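Pondow Night Relay: Frequently Asked Questions

The information on this page applies to the forthcoming edition of the Pondow Night Relay. Entrants are asked to read it in full before contacting the race office. Where it differs from the printed entry leaflet, this page takes precedence.

What is the Pondow Night Relay?

The Relay is a team running event held each October on a closed circuit through the town and along the river path. Teams run in turn through the night, and the result is decided by the number of complete laps recorded by the finish.

When does the event start and finish?

The start is at 7 pm on the Friday. The course closes 12 hours later, at 7 am. A runner who is on the course at closing time may finish the lap, but that lap will not be added to the team's total.

How many runners may a team have?

A team consists of between four and eight runners. Pairs are accepted in a separate category, for which 12 places are reserved. Solo entries are not accepted.

Is there a minimum age?

All runners must be 18 or over on the day of the start. Proof of age may be requested at registration.

How many teams can take part?

The field is limited to 210 teams, including pairs. Places are allotted in the order in which completed entries are received. An entry is complete once the fee has been paid and every runner has been named.

Is there a waiting list?

A waiting list opens when the field is full. Teams on the list are contacted by e-mail if a place becomes free and have two days in which to accept it. No payment is taken until a place is offered.

May a team change its runners after entering?

Changes may be made online until entries close. After that date, a team may replace no more than two runners, and must do so in person at the registration desk. Numbers must not be passed informally from one runner to another.

How does the changeover work?

Each team carries one wristband, which is handed to the next runner inside the marked changeover area in Gounder Square. The outgoing runner must wait behind the line until the wristband has been received. A team that changes over outside the area will lose one lap. 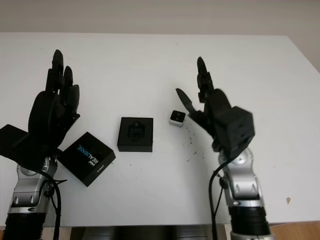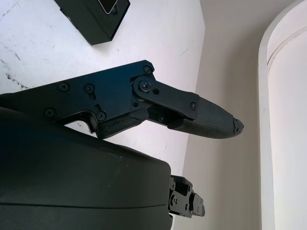 What happens if a runner cannot complete a lap?

The runner should report to the nearest marshal, who will inform the race office. The team may then send out its next runner from the changeover area with a replacement wristband. The unfinished lap does not count, and the injured or tired runner may return later in the night only with the agreement of the medical team.

Is a head torch required?

A head torch is compulsory for every runner on every lap, including those run shortly after the start. The river section has no street lighting. Runners should also carry spare batteries or leave them with their team. Chest lamps are welcome in addition to a head torch but do not replace it.

May runners wear fancy dress?

Costumes are permitted and a prize is awarded for the best-dressed team. They must not cover the race number, restrict the wearer's sight or trail on the ground. The Race Director's decision on whether a costume is safe is final.

What food and drink is provided?

Water, tea, soup and bread are served in the Altero Hall throughout the night. Fruit and salted biscuits are available at the river station until 5 am. Teams may bring their own food, but open flames and gas stoves are not allowed anywhere on the site. Alcohol may not be consumed by any runner who has laps still to run.

Is there somewhere to rest?

The upper floor of the Altero Hall is kept as a quiet area, with space for 200 people to lie down. Mats are not supplied. Tents may be pitched on the Zotgate playing field from 2 pm — pitches cannot be reserved.

Are dogs or pushchairs allowed on the course?

Neither is allowed on the course or in the changeover area. Dogs on leads are welcome on the playing field.

Can an entry fee be refunded?

The fee is refunded in full, less the card charge, if a team withdraws before entries close. No refund is made after that date. Entries cannot be carried over to the following year.

Who should be contacted with further questions?

Questions about entries and payments should be addressed to Kumiko Hirano at the race office. Questions about the rules or the course should be addressed to the Race Director, Marijke De Bruijn. Replies are normally sent within two working days — please include the team name in all messages.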